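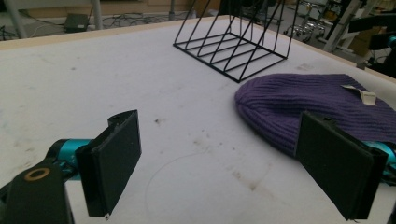
Iddale Winter Knitwear Reuse: Progress Report to the Jerkance Fund

Monday
By Reinhold Lammers

1. Purpose of this report

The report covers the second period of the grant, during which donated knitwear was received, sorted and prepared for onward supply to the Iddale hostels. It also sets out one matter on which the Fund's agreement is requested.

2. Intake and sorting

The period's target was 800 garments. The register closed at 1039, of which the larger share were hats and scarves. Jumpers arrived more slowly than forecast, and the appeal to the outlying parishes will be repeated before the cold weather. Ribbed items are now laid flat for inspection, as hanging them from the crown or shoulder had led to stretching in the first period. Garments with holes go to the mending shelf and are entered separately.

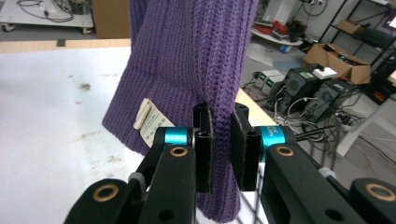
Care labels have taken more staff time than the original plan allowed. Each garment is to be sorted by washing instruction before it leaves for the laundry, and the print is often very small, as on the white label with green lettering at the side seam of the chunky purple knit. Where a label can't be read, the garment is placed in the cool wash group. Labels are left in place, and the earlier practice of trimming them has ended. A magnifier has been bought from the sundries line.

3. Laundry and packing

The laundry contract passed to Agudelo at the start of the period. Three collections were missed in the first weeks, and a revised timetable has been in force from September. Hats are packed separately from jumpers, with sizes marked on the outside of each bag.

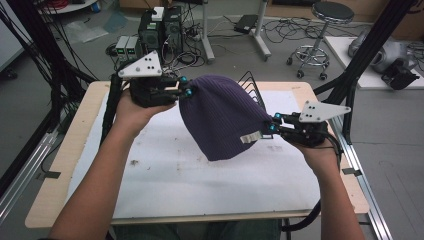
Finn Harms asked that hats be sent out ahead of the jumpers and not held back to make up full sets, as the hostels run short of them first. He added that mixed bags had meant unpacking everything on arrival. Both points have been accepted.

4. Matter for agreement

The Fund is asked to approve the transfer of £2000 from transport to laundry. The overall budget is unchanged. Subject to approval, the revised schedule of payments will be sent to the Fund's office with the next claim.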